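Über uns

Hamdy zeigt Robotern Handgriffe. Das klingt bescheidener als das, was in unserer Branche sonst auf Startseiten steht, und so ist es auch gemeint. Wer zu uns kommt, hat meistens schon ein Video gesehen, in dem eine Maschine Wäsche faltet oder eine Küche aufräumt. Wir haben diese Videos auch gesehen. Unsere erste Frage lautet immer, wie oft es vorher danebengegangen ist, und darauf bekommen wir selten eine Antwort.

Gegründet wurde die Firma von Othmane Tawfik, der davor bei einem Anlagenbauer Roboterzellen programmiert hat, Punkt für Punkt, mit dem Bediengerät in der Hand. Er hielt das Lernen durch Vormachen lange für eine Mode. Ganz abgelegt hat er diese Meinung bis heute nicht. Überzeugt haben ihn am Ende die weichen Sachen: Tücher, Schwämme, Beutel, alles, was nachgibt und sich beim Greifen verformt. Dafür schreibt man kein vernünftiges Programm mehr, jedenfalls keines, das ein Kunde bezahlen möchte.

Was wir machen

Wir nehmen Vorführungen auf, mit denen andere ihre Steuerungen trainieren. Dafür gibt es bei uns zwei Wege. Beim ersten führt ein Mensch die Greifer direkt in den Händen und erledigt die Aufgabe am Tisch selbst. Beim zweiten sitzt er an einem Steuerpult und bewegt den Roboterarm aus der Ferne. Der erste Weg ist schneller und die Bewegungen sind natürlicher. Der zweite ist mühsam, dafür macht der Arm dabei nur, was er auch kann. Wer behauptet, einer der beiden sei grundsätzlich überlegen, verkauft vermutlich das passende Gerät dazu.

Die Aufgaben sind klein. Einen Schwamm greifen, über einen Drahtkorb führen, ablegen. Eine kleine Schale umsetzen. Manchmal arbeitet nur eine Hand und die andere wartet, und auch das Warten gehört in die Aufnahme, sonst lernt das Modell, mit dem zweiten Arm irgendetwas anzufangen.

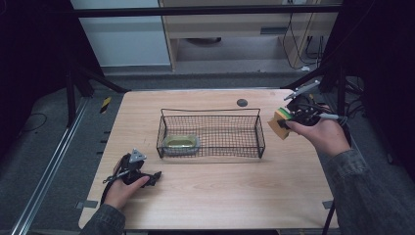
Langweilig ist das schon nach einer Stunde, und Langeweile sieht man den Daten an. Die Bewegungen werden flüchtig, die Anläufe immer gleicher. Deshalb wird bei uns nach 25 Durchgängen gewechselt, entweder die Person oder die Aufgabe. Bei Forna, unserem ersten größeren Projekt, haben wir das noch nicht so gehalten. Von 2.519 Aufnahmen mussten wir einen beträchtlichen Teil wiederholen, weil am Nachmittag alle denselben bequemen Bogen gefahren waren. Der Kunde hätte es wahrscheinlich nicht gemerkt. Das Modell schon.

Was wir nicht versprechen

Wir versprechen keinen Roboter, der »es dann einfach kann«. Eine Steuerung, die auf unserem Tisch gelernt hat, kennt unseren Tisch. Wie viel davon in Ihrer Halle übrig bleibt, bei anderem Licht und anderer Arbeitshöhe, lässt sich nur dort prüfen. Angebote, in denen das Wort »allgemein« vor »Fähigkeit« steht, lesen wir inzwischen mit dem Bleistift in der Hand.

Wir nennen auch keine Erfolgsquoten ohne die Bedingungen dazu. 59 gelungene Versuche hintereinander sagen wenig, wenn der Gegenstand jedes Mal an derselben Stelle lag. In unseren Berichten steht deshalb, wo er lag, wer vorgeführt hat und welche Aufnahmen wir verworfen haben. Manche Auftraggeber finden diesen letzten Abschnitt unangenehm. Er bleibt trotzdem drin.

Und wir raten ab. Wenn ein Teil immer gleich liegt und immer gleich aussieht, brauchen Sie keine Vorführdaten, dann genügt ein Anschlag und ein ordentliches Programm. Bei Mestiton haben wir drei Stationen angeschaut und nur für eine davon ein Angebot geschrieben. Die anderen laufen heute mit herkömmlicher Technik, und nach allem, was wir hören, ohne Ärger.

Wie wir arbeiten

Vor jedem Auftrag steht eine Probewoche. Sie beschreiben die Aufgabe, wir bauen sie nach und nehmen einen kleinen Satz auf, den Sie behalten, egal wie es weitergeht. Danach reden wir über Mengen. Vorher halten wir jede Zahl für geraten, auch unsere eigene.

Wer bei uns vorführt, ist fest angestellt und wird nach Stunden bezahlt. Stückzahlprämien gibt es nicht. Wir haben im Mai noch einmal darüber gestritten, weil ein Mitbewerber damit sehr viel billiger anbietet, und sind dabei geblieben. Neue Kolleginnen und Kollegen üben zunächst ohne Aufzeichnung, bis die Greifer nicht mehr stören. Bei manchen dauert das einen Vormittag, bei anderen länger.

Die Auswertung machen wir gemeinsam mit dem Büro Hodel, das von uns unabhängig ist und uns regelmäßig widerspricht. Die Kommentare von dort gehen ungekürzt an die Kunden.

Kontakt

Am liebsten sind uns Anfragen mit einer konkreten Aufgabe und einem Muster des Gegenstands, um den es geht. Besuche sind nach Absprache möglich. Sie dürfen die Greifer dann selbst in die Hand nehmen.

Stand: 28. August 2025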